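Notes on Clearing the Long White Table
3/6/24

Since January I have kept a record of my efforts to bring order to the white table. Food and dishes have a way of gathering on it together. 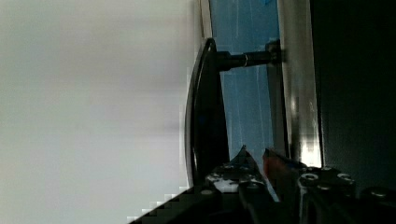
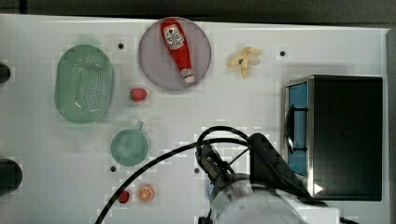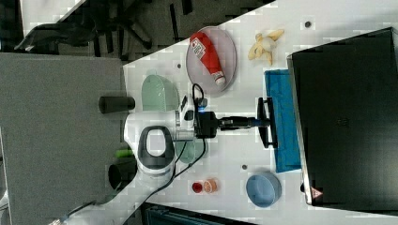
The ketchup bottle is to be put away first, followed by the fruit. Baskets and cups will then be stored by size on shelf 6.

Brisa Villalobos wrote in to recommend that ketchup be kept in the refrigerator door, and that a banana, once peeled, be eaten before any further sorting is attempted. Her advice has been adopted.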